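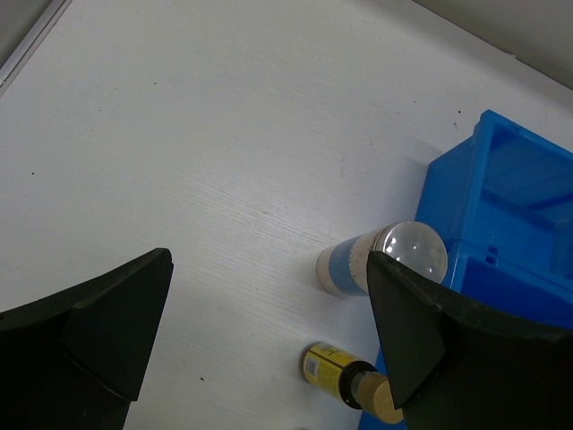

News > Company announcements > Sevport

Products Service News Careers Contact

Sevport sets aside budget for gripper arms at its small-goods packing site

2019-03-28

Sevport, the contract packing company, has approved a plan to buy robot arms for the benches where small bottles and tubs are sorted into bins. The arms will be supplied by Flurkell and fitted by Kozan, which already looks after the conveyors at the site.

The plan covers 52 benches. The first arms are due to be running in July, and the rest will follow as each group of benches passes its checks. Sevport will not place the whole order at once. Each stage has its own budget, and money left over from one stage can be carried into the next.

"We looked at one large purchase and decided against it," said Brândușa Ursu, head of operations at Sevport. "Prices for arms are fairly easy to compare. What is harder to work out is the cost of fingers, cables, guards and training, so we asked every bidder to list those on separate lines."

Three suppliers were asked to quote. Each was given the same box of 105 test items, made up of bottles, tubs and capped tubes in different sizes, and asked to show how its gripper would pick them up from a flat table when they were lying on their sides. Round items that roll when touched were given extra weight in the scoring, as were items lying close to the wall of a bin.

The Flurkell arm uses two fingers and a small camera at the wrist. Sevport chose it partly for its handling of round items and partly because the fingers can be changed without special tools. Spare fingers are included in the price for the first two years. After that they will be bought from the ordinary maintenance budget.

Grigore Mihăilă, who led the buying work for Sevport, said the company had also changed the way it plans for downtime.

"In the past we put a single figure in the budget and hoped it would do," he said. "This time each bench has a line for planned stops and another for repairs. If a bench goes over on repairs two quarters running, we stop and look at it before ordering any more."

Tabletops and bins will stay as they are wherever possible. Kozan surveyed the benches over the winter and found that most could take an arm with a new mounting plate and a separate power supply. A small number will need stronger legs, and this work is included in the first stage.

Scheduling will be handled by Clollora, the planning software Sevport uses for its orders. An update will let planners mark a bench as manual, automatic or mixed. Staff on the benches will be offered a training course of two days, run at the site during paid hours. No jobs will be cut under the plan.

Sevport will publish a short report on costs when the first stage is finished. Other packing firms can ask for a copy of the bid form, with prices removed, through the contact page.

Press contact: Nighat Lodhi, Sevport communications

Comments (3)

Ovidiu Sârbu
Does the spare finger deal cover wear as well as breakage? We had a contract elsewhere that only paid for breakage and it cost us a lot in the second year.

Nighat Lodhi
Both are covered for the two years, Ovidiu. The wording is in section four of the bid form.

Ionuț Avram
Good to see the mounting work in the first stage. Ours was left out of the quote altogether - we ended up paying for it out of the training money. Please could you send me the form?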